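# Glove demos vs. teleop demos for a small grasping dataset: how varied is varied enough?

**Algirdas Org**
Thu 11 January

Hi all, first post, so be gentle! I'm putting together demonstrations for a two-finger arm that should learn to pick up household stuff and set it down again. We've got 300 demos so far, all teleoperated, all on the same workbench in our Nestitz office, and the policy is great on that bench and hopeless two feet away from it. I moved the lamp and it missed a mug by a hand's width.

So my boss wants me to switch to a sensor glove and collect out in the world with regular people. I have two worries. First, does anyone trust hand poses from a glove enough to train on them? Second, how much should I change between takes? If I change the surface, the lighting, the object and the person all at once, I'll never know what helped. If I change one thing at a time I'll be doing this until September.

We use Nurmi for logging, if that matters. Budget is small and it's mostly me.

---

**galstead_mike**

Just get more data. We had the same thing and it went away once we had a lot more. Also check your camera calibration, it's always the camera calibration. And lock down your exposure if you haven't, auto exposure messed us up for weeks.

---

**Evaristo Magaña**

I've been doing glove collection for a while now (the Edberg set, if you've come across it, 862 demos in the current release), so I can give you my two cents on both parts.

On trusting the glove: I trust the fingers and I don't trust the wrist. Finger bend comes out of the glove sensors fine as long as you recalibrate for each person, and I mean each person, even if their hands look the same size. Where the hand is in the room is a different story. Ours drifted like crazy when we relied on the inertial part alone. What fixed it for me was a printed marker cube on the back of the hand and a fixed camera looking at it. You get a clean position as long as one face of the cube is in view, and you throw out the stretches where it isn't. Yes, you'll throw out more than you want to. People love to turn their palm up at exactly the wrong moment.

Oh, and look at how the cube is attached before every single take. I lost a whole afternoon to one that had worked itself a few degrees sideways and I only caught it when I replayed everything at night. Now I have people hold a flat pose for 3 seconds at the start and compare it to the pose from the previous take. It's boring but it's saved me a bunch of times.

Same goes for the cable. Run it over the forearm with plenty of slack and let your person wave their arm around before you hit record. If they can feel it tug, they'll start moving in a weird careful way, and then your robot learns to move in a weird careful way too!

On variety: change a lot at once, but write down what you changed. I used to do the one-thing-at-a-time approach and I was miserable. What I do now is pick a place with furniture that isn't a workbench, bring a bag of objects, and shuffle. Every take gets a line in the log with surface, object, person, light, clutter yes/no. Later on you can slice it however you like and hold out one surface for testing. That hold-out set is worth more to you than another pile of demos on a bench you already know works.

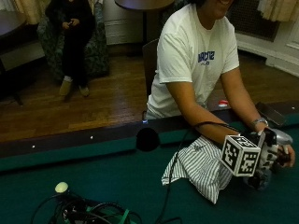 Surfaces are the part people skimp on, I think, and it's such an easy one. Felt, wood, a rumpled cloth, a raised edge you have to reach over, all of those change how a hand comes in toward an object. On a flat bench everybody comes straight down. Give them a rail to lean on and the forearm rests, the wrist bends, and you get approaches you'd never think to script. Some of those your arm physically can't copy, so filter by reach before training (I do it after the session, it's a pain to do live).

As for people, get at least one who doesn't know robots. I'm useless as a demonstrator at this point, I pick everything up like a gripper would.

If I were you I'd keep the 300, add glove takes from 2 new places, train on the mix, and test on a third place you never touched. If the third place improves, keep going. If it doesn't, I'd look at the glove-to-gripper mapping before collecting anything else, especially how you're turning a five-finger grasp into open/close. I use thumb to index distance and ignore the rest.

Does Nurmi let you add your own fields per take these days? The version I tried didn't, so I kept a spreadsheet on the side and matched things up by start time.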